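August, bench 2, gripper re-setup

Picked up where Bogumił left off. Fingers had been off for cleaning, and the arm was losing the red rod on about one pull in every few. He put the fingers back with the old bolts. I re-zeroed the jaw at the controller, width now reads 292 closed on the rod, was 400 before the cleaning. Units are raw counts, don't compare with the Dimthorpe sheet.
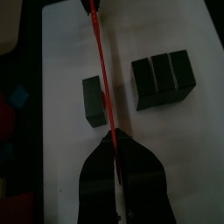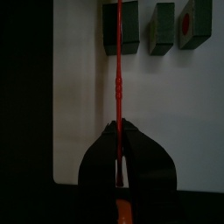
Wrist camera views, red rod between the fingers in both.

Force left at 3. Tried going higher and the rod started to bow, so back down. Speed unchanged.

Bolts: snugged both sides by hand, then a quarter turn. The Cloltard manual gives a torque but our driver doesn't go that low. Paint mark across each head so we can see if they walk.

Wrist camera offset had moved as well. Ran the Cieślak routine twice. First pass failed on lighting, second one saved as offset 531. Old one is still in the folder — don't load it, it puts the grip point too far down the rod.

Still some play in one finger if you push it sideways with the power off. Could be the pad, could be the slide behind it. I'd swap the pad first. Spare set is in the Nenelcombe box on the lower shelf, only one left, need to order.

To do:
check paint marks after the long run
wipe pads, alcohol only
ask Bogumił which grease he used on the slide

Long run not started yet.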